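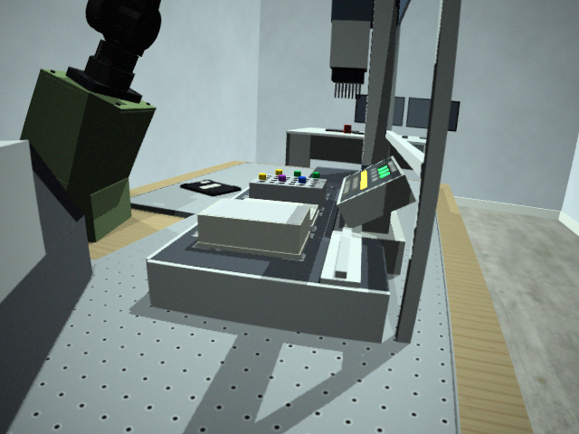 Bench rendering, with the lidded box on the deck.

Grants > Rural Water > Kudumholm Private Wells > Progress reports
Overview Reports Budget Contacts

Kudumholm Private Wells Project
Second progress report to the Baird Fund
15/05/2019
Prepared by Heather Purves, project lead

Hi Amber,

You asked me last time to write these the way I talk on the phone, so that's what you're getting. The budget sheet is in its own file and Gregor has been through it twice. I'll stick to what we've been doing, what's going well and the couple of things I'd like your opinion on.

Where we are with kits

We've now mailed or handed out 1,855 sample kits. The county list has 3,362 households on private wells, so we're past the halfway mark on kits out the door, and I'm really pleased with that! Kits coming back is another matter. People take one at the feed store, put it on top of the fridge and forget it. I did exactly the same with my own (it's in the mail now, Gregor, stop asking).

The return rate is much better when someone gets a phone call about a week after they pick up the kit. We didn't plan for calls in the proposal. Struan started making them on slow afternoons and the returns from his part of the list went up so clearly that we've moved hours over from the mailing budget to do it everywhere. You'll see that as a line change in the sheet. No new money, just moved.

The instruction card has been redone as well. The old one told people to run the tap "until the temperature stabilizes" and we had folks standing there with a candy thermometer. The new card says to let the cold tap run for five minutes and then fill the bottle to the line. It also has a drawing of the bottle with the line on it, and the questions about that have pretty much dried up.

What the water looks like

I want to be careful here, as these are partial results and the north end of the county is thin. Nitrate is the big one, as we expected. The high readings are bunched along the Grondum bottomlands, where the wells are shallow and the soil is sandy, and most of them belong to older dug wells with loose or cracked caps. Drilled wells up on the ridge look fine for nitrate almost without exception.

Bacteria is more scattered. We had a bump in positives in March when the snow went off all at once and the low road flooded. A good share of those wells came back clean on the retest after the owners disinfected, but several didn't, and I think those have a real path for surface water to get in. Magnus has been out to look at them one at a time. He writes me long notes about casing height and which way the yard slopes, and I love them — they're the best thing in our files.

Iron and hardness we report because people ask. Nobody's health is riding on it, but if you've been scrubbing orange stains out of a bathtub for years you want to see the number.

Arsenic I'd like to hold back until the next report. There's a small group of results near Sindar that look odd next to each other, and I want those repeated by the outside lab before I put anything in writing. The owners have been told by phone that we're repeating the test and that they should drink bottled water in the meantime.

The lab side

The new room is working out. We moved out of the extension office basement over the winter and into the back of the old creamery, and having proper drains and a door that locks has changed my whole outlook on life. Samples come in through the side, get logged at the counter and go straight to the cold room. Before this we were carrying coolers down a flight of stairs past the 4-H office.

Turnaround from bottle in to letter out is shorter than it was. The slow part now is the letter. Gregor built a template that fills in the numbers, but I still read each one before it goes, and I still change the wording on anything above the limit. A person who opens a letter saying their baby's formula water is high in nitrate deserves more than a code and a web address. We've added a plain paragraph at the top that says what was found and what to do tonight, then the table comes after.

Our duplicate checks with the outside lab have agreed well for nitrate. Hardness was off for a stretch and we traced it to a reagent bottle that had been opened and put back without a date on it. We reran the affected samples, sent corrected letters to those homes, and there's a marker pen on a string next to the shelf now.

Out and about

We held 3 open evenings since the last report, at the Grange hall, the middle school and the fire station. The school one was the busiest by a mile. The fire station one was a washout in the literal sense — the rain was coming down sideways and I mostly talked to firefighters — but every one of them took a kit home, so I'm counting it.

The questions are the same everywhere. Does boiling help with nitrate? (No, it makes it stronger, and people are always shocked.) Will my pitcher filter take care of it? (Mostly not for nitrate, check what it's certified for.) Who else sees my result? That last one is what keeps people from handing in the bottle. They worry about selling the house, or about somebody from the county showing up. We've put the privacy wording on the front of the kit bag in big letters and I'd like to think it helps, though I can't prove it.

Amber, you asked about renters. I don't have a good answer yet. A renter can test, but the fix is up to the landlord, and we've had one family get a bad result and then be scared to bring it up. Magnus has offered to talk to landlords if the tenant says okay, and he's done it with 2 so far. One replaced the well cap within days. The other hasn't called back.

Things that didn't go well

The text message reminders flopped. Half the valley has no signal, and the ones that did go through looked like a scam, or so I was told by my own aunt. We've dropped them and canceled the service.

The online map is behind. I promised you a draft by now and I don't have one I'd want you to see. The trouble is that out in the north end the houses are so far apart that even a blurred dot tells you whose well it is. Gregor wants to use townships and I want to use drainage areas, and we've been going around on it for weeks. I think he may be right, but don't tell him.

We also ran short of the sterile bottles for bacteria for a while in early spring. The supplier had them on back order and I hadn't kept enough in reserve. People who came in during that stretch got the nitrate bottle only, and we've been mailing them the second bottle since. I've doubled our standing order.

What's next

North end, north end, north end. Struan is setting up pickup points at the grain elevator and the church in Upper Kudumholm, so that nobody has to drive the whole length of the county with a bottle on ice. We'll keep calling everyone who has a kit and hasn't sent it back. The outside lab has the Sindar repeats and I'll phone you myself when they're in.

I'd also like to start a small fund for well caps. They're cheap compared to almost anything else you can do to a well, and we keep meeting people for whom even that is a stretch. There's a bit left under travel that I could move if you're comfortable with it. Could you let me know either way before the next payment goes through? If it has to go to your board I can write up a page.

And the things I need from you: a yes or no on moving the travel money, your thoughts on townships versus drainage areas for the map, and the name of the person at your other grantee who does the Spanish translations. Our letters badly need it and my high school Spanish isn't up to "coliform."

Come out and see the creamery when the roads are dry. I'll make coffee — with tap water, tested.

Heather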